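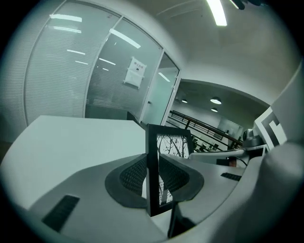 Guest apartment check, Butness house, second floor
Last updated: 2023-03-05
Checked by: Hortensia Huanca

Please fill in every line, also when all is fine. Write the comment the same day.

1. Smoke alarm, hallway – OK. Test button pressed, sound is loud. Battery was changed in January.

2. Smoke alarm, bedroom – NOT OK. It gives a short beep and then stops. I ordered a new one from Oniva, order 923.

3. Fire extinguisher, kitchen – OK. Needle is in the green part, pin and seal in place.

4. Windows – OK, with comment. The bedroom window closes but the handle is stiff. Guests may push too hard. A little oil should be enough.

5. Hot water – OK. I let it run for 15 minutes and the temperature stayed the same.

6. Electric outlets – NOT OK. The one behind the sofa moves when I pull out a plug. I put tape over it. Do not use before the electrician from Czarnecka has seen it.

7. Wall hooks and shelves – OK, with comment. Small framed pictures can stand on the shelf, but nothing with glass goes over the bed. Last year one hook came out of the wall there and the hole is only filled, not strong.

8. Bathroom floor – OK. The mat does not slide. The old one is thrown away.

9. Stairs and handrail – OK. The lower screw was loose, I tightened it. Please look at it again next time.

10. Emergency numbers by the door – NOT OK. The paper still has the old office number. New one must end with 510.

11. Keys – two sets in the Trirkel box, both tried in the lock. The code was changed after the last guests.

Points 2 and 6 must be finished before the next arrival. Point 10 I will do myself tomorrow.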